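Section 6. Recording Your First Demonstrations

By now you should have the Lakska hand-held gripper put together, charged and paired with the recording software, and if you don't, please go back to Section 5 and take your time with it. Everything from here on assumes the camera is talking to the laptop and the fingers open and close without sticking.

A few words on the method, for those who are new to it. We don't drive a robot arm to collect training data. A person holds the gripper, does the task by hand, and the wrist camera records what the gripper sees along with how far the fingers are open. The policy is then trained on those recordings and run on an arm that carries the same camera and the same fingers. In our Hodwood trials we kept 962 demonstrations out of 2000 recorded, and when Primo Leone went back through the rejects, the great majority had been lost to things the operator could have caught in the first minute of the session (a camera nudged out of place, a finger on backwards, tracking that drifted over a blank surface). That is why this section spends so long on getting ready and so little on the task itself!

6.1 Preparing the work surface

1. Clear the table of everything that isn't part of the task. Cups and phones have a way of wandering into recordings, and the policy will happily learn from them.

2. Check that the surface has some visible pattern. The tracker follows small details from one moment to the next, so wood with a clear grain does nicely, and a plain white or glossy top does poorly. If a plain top is all you have, lay a printed cloth over it and tape down the corners.

3. Set your lights so that they are soft and even. Close the blinds if the sun is moving across the table.

Note: Please don't change the lighting halfway through a session. If you have to, stop, save, and start a new session with its own name.

6.2 Checking the fingers

1. Switch the gripper to standby.

2. Look over both fingers for chips, loose layers and worn edges. Light scuffs are fine and you needn't fuss over them. A crack that catches your fingernail means the finger should be replaced.

3. Make sure the screws that came with your finger set are snug. A quarter turn past finger tight is plenty.

4. Squeeze the trigger all the way, hold for a slow breath, and let go. Do this 6 times, watching the width reading on the laptop. It should come back to the same value each time it opens.

Caution: Keep your free hand clear of the fingers while you squeeze. The linkage can pinch, and it does hurt.

6.3 Recording the reference view

Each session begins with a short stretch in which the gripper holds nothing at all. Issa, our training code, uses it to line up one session with another, so a session without it can't be merged later on.

1. Hold the gripper over the bare table with the fingers open and pointing down toward the surface.

2. Look at the live view. You want a finger low on each side, a wide gap between them, and plain tabletop showing through the gap. 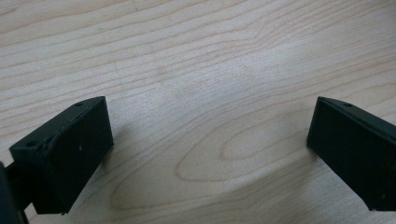

Figure 6-1. Reference view: fingers open, nothing held, wood grain showing in the gap.

3. Compare your view with Figure 6-1. Your table will look different, naturally, but the fingers should sit in much the same places. If one has dropped out of sight, loosen the camera mount and adjust it as in Section 5.

4. Press Record and keep as still as you comfortably can for 30 seconds. Resting your elbow on the table is allowed and, in our experience, very welcome.

5. Press Stop, then choose Save as Reference.

Note: If Iltora shows the message "Low feature count," the surface pattern is too weak for the tracker. Go back to 6.1, step 2.

With the reference saved, leave the gripper switched on and continue to Section 7, where you will record the first task.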